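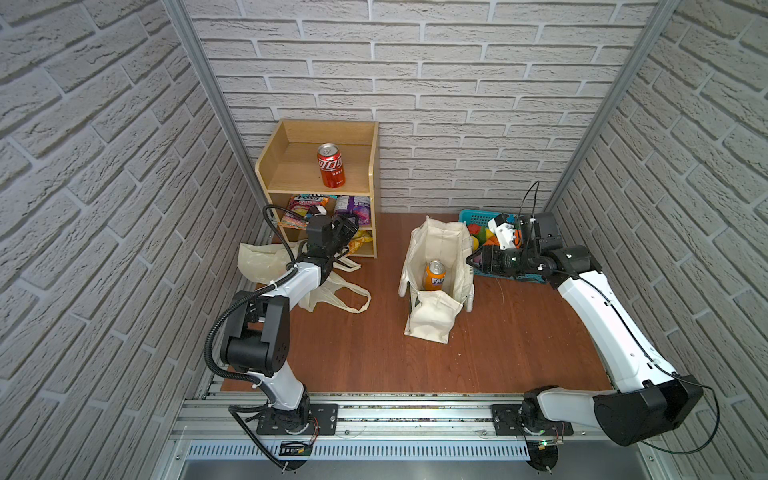

Wetico twin-arm bench cell, unit 1961. Both arms on the front rail, shelf at the rear left, tote on the floor of the cell.

PRE-ACCEPTANCE SAFETY CHECKLIST, WITH COMMENTS
Product: Wetico twin-arm bench cell with grocery handling kit
Unit: 1961
Offered by: Wetico, lease with option to purchase
Site: Bristow, second-floor workroom
Checked by: Tapsell inspection desk
Date of check: October 15, 2024
Form revision: 13

Result codes: P = pass. C = pass with comment. F = fail, correct before use. N = not checked at this visit.

Scope. The check covers the cell as delivered, the two arms, the grippers, the wiring inside the cell and the props supplied with the grocery kit. Task performance was not scored. The run log showed 462 completed cycles when power was switched on for the check. Wetico states that the log starts at the factory, so the figure includes its own burn-in.

1. STRUCTURE AND MOUNTING

1.1 Frame posts square and tight: P
Corner brackets checked with a torque driver. No movement by hand.

1.2 Wall panels secured to frame: C
The faux brick panels are decorative and carry no load. One clip at the back right clicks in but can be pulled out with a finger. Wetico to supply a screw-type clip. Nothing may be hung from the panels.

1.3 Front rail secured, no play: P

1.4 Arm base plates bolted to rail: C
Both black plates are tight. The bolts have no paint marks, and a bolt that has backed off will not show at a glance. Mark all of them at installation and add the marks to the weekly look-over.

1.5 Vent strip below rail clear: P
Keep bags, wrappers and paper off the slots. Add to the daily list.

2. WIRING AND ELECTRONICS

2.1 Supply cord, plug and strain relief: P

2.2 Circuit boards near arm bases protected: F
There is a small board by each base, at rail height, with no cover fitted. A drink can is part of the supplied prop set. Covers are listed in the Wetico options sheet as an extra. Tapsell's position is that they belong in the base price. Not to be used with filled cans until covers are fitted.

2.3 Cable conduit on arms free of pinch points: C
Conduit was followed by hand through the full range of each arm with drives off. No pinching found. With the elbow folded tight, the loop on the left arm stands out from the arm further than the drawing shows. Add one tie, leave slack at the joint.

2.4 Camera cables at wrist: P
Connectors seated. The cable on the right arm arches above the gripper and should be included in the snag check under 4.3.

3. STOPS AND LIMITS

3.1 Emergency stop reachable from operator position: P
Mounted on the operator desk. Both arms stop on one press.

3.2 Restart requires deliberate reset: P
Releasing the button alone does not restart motion. Tested on each arm.

3.3 Speed limit set and locked: C
The limit is set. The lock is a software password, and the password was printed on the quick-start card. Change it at handover and remove the line from the card.

3.4 Arm-to-arm collision zone: C
The two work areas overlap over the middle of the floor, where the tote normally goes. The controller gives priority to the arm that enters first. This worked on every attempt at reduced speed. At full speed it was not tested, and it stays N until the December visit.

3.5 Force limit at gripper: P
Closed on the test block. Reading within the supplier's stated band on both sides.

4. GRIPPERS AND HANDLED ITEMS

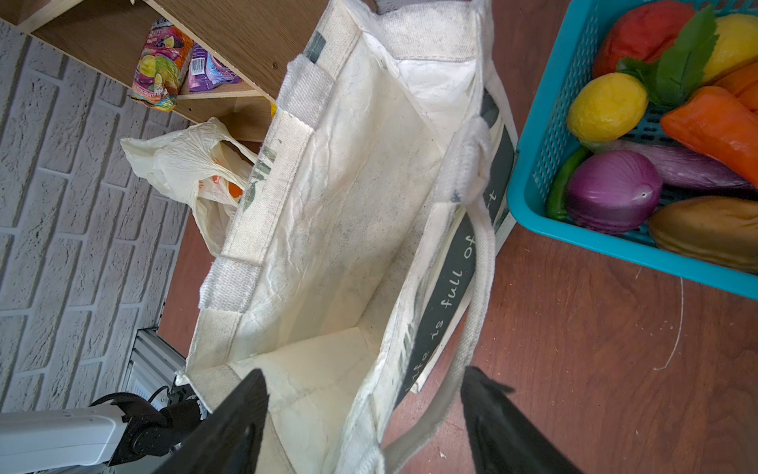 Wrist camera view over the open tote. The handle runs between the two gripper fingers. See 4.3.

4.1 Fingers free of sharp edges: P

4.2 Fingertips clean and evenly seated: P
Wipe with a dry cloth. No solvents, per the supplier's sheet.

4.3 Snag risk from straps and handles: F
The canvas tote has two soft handles that do not stay where they are put. A handle can end up between the fingers or over the wrist with no warning on the operator display. The force limit responds to squeeze and not to drag, so a hooked bag can be pulled along with the arm. Two actions are required. First, Wetico to enable the drag stop described in its manual, which was switched off on this unit. Second, the site to fold both handles outward and down before each run. The second action alone is not accepted.

4.4 Thin plastic bags: C
The shopping bag in the kit is light enough to shift when an arm passes close by. Keep it away from the vent strip. Replace it when torn. Loose fibers on the floor of the cell should be picked up between runs, with drives off.

4.5 Food items: C
Candy and snack packets are real packaging. If the contents are real as well, they are not to be eaten after handling. Label the storage box to that effect.

4.6 Toy fruit and vegetables in basket: P
No broken pieces. Basket rim smooth.

5. SHELF UNIT 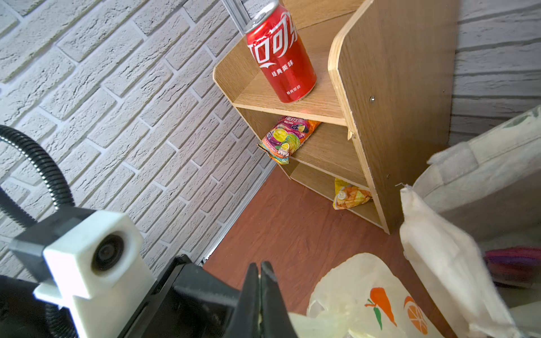 5.1 Shelf stable under light side load: C
The unit stands on the floor of the cell with no fixing. A push of the kind an arm gives on a missed approach will slide it before it tips, which is the better outcome, but the taught positions are then wrong. Two low stops screwed to the floor would do. Hulholm sells a bracket for the same purpose that fits without drilling – either is acceptable.

5.2 Screws flush, no splinters: C
Run a fingertip over each screw head. Any that stand proud should be driven in by hand. Edges are pale and unfinished in places, and light sanding is enough.

5.3 Items stored upright and inside the shelf line: C
Cans on the top level only, upright. Packets must not hang over the front of a shelf at the start of a run, as a hanging corner is picked up by a passing finger before the target item is.

5.4 Load on upper level: N
No rating supplied. Request one from Wetico.

6. DOCUMENTS

6.1 Manual in English, matches unit: C
The manual shows an earlier rail. Bolt sizes are correct.

6.2 Risk assessment supplied: P

6.3 Spare parts list: C
Fingers and conduit are listed with prices. Wrist cameras are listed as "on request." Bristow should have a price and a lead time in writing before signing.

RELEASE STATUS

Held. Items 2.2 and 4.3 to be corrected and shown to Tapsell by dated photo or site visit. Supervised running at reduced speed is allowed in the meantime with empty cans and with the tote handles folded down. Items marked C are to be closed by the December visit. Item 3.4 will be rechecked at full speed on the same day, with 5.4 if the rating has arrived.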